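Open day at the Brandão houses, August

I went to the open day at the Brandão development last month. My sister and her husband are thinking of buying there and were away, so I said I would look for them. I am writing it up because the listing leaves a lot out and other people may be deciding too.

The site is the old Brandão cannery and the streets behind it. Skosta is the builder and Brasedard handles the sales. There will be 53 houses in all. The first row is finished and people live in it, the second row has roofs but no kitchens, and the rest is gravel with string and pegs. The open day covered three houses in the first row: one corner house, one mid-row house and one with the extra floor.

You sign in at a desk in the old gatehouse. Afonso Mendes from Brasedard took my group. He knew his prices and was less sure about the drains, but he wrote down the questions he could not answer and I got an email two days later with most of them filled in.

The corner house is the one in all the ads. The living room runs from front to back, with glass doors to the yard. The kitchen is at the street end and has a proper window over the sink. Upstairs are three bedrooms and a bathroom with both a tub and a shower. The third bedroom is small. A single bed and a desk would fill it, and the door opens inward, so you lose that corner too.
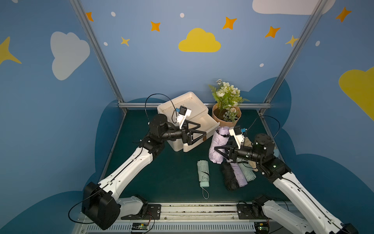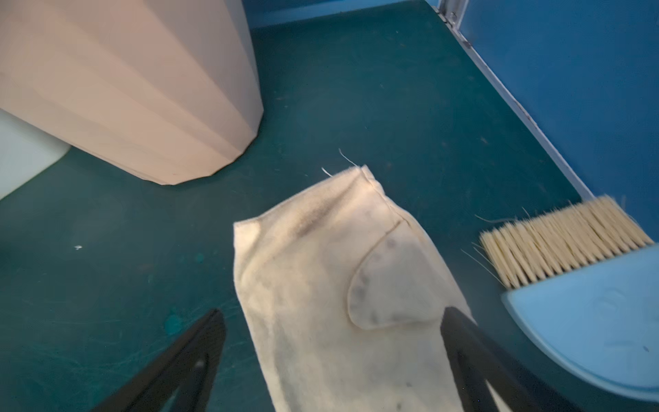
Storage was my sister's main worry. The mid-row house has a deep closet under the stairs and a loft with a pull-down ladder. The loft is boarded only in the middle. There is a brick shed at the end of each yard, wide enough for two bicycles side by side, with a light but no outlet. Mendes said an outlet can be added before handover if you ask in writing – after that you have to find your own electrician.

The house with the extra floor costs more than I think it is worth. The top room gets good light on both sides, but it was very warm at 3 in the afternoon, even with the windows open. There is no shade on that side. The stairs up are steep.

Heating is a Prokitz heat pump in each house. The outdoor unit stands by the back door. It was running at the corner house and I could hear it from the yard, though not from the living room with the doors shut.

Some costs that are not in the listing: a parking space is 771 a year, and the reservation fee is 2000, which comes off the price if you go through with it. If you pull out after the first two weeks they keep it. Visitors park on the main road.

I walked to the train station afterward. It took longer than the ad says, mostly from waiting at the crossing by the school. There is a bakery and a small grocery on the way. The bus stop outside the gatehouse had no timetable up yet.

My sister is going to see the mid-row house herself. She has asked for the outlet.

Comments

Periklis Bakalis
Was there any word on when the second row will be ready? We were told spring and then early summer.

Chia-hao Cheung
We live in the first row. The heat pump is quieter at night than you would think. The water pressure in the upstairs shower is poor, ask about that. Skosta came out once and it got a little better.

Aurel Surdu
Does the parking fee cover one car or the household?

Vasco Leitão
@Aurel one space, one car. The second car goes on the waiting list.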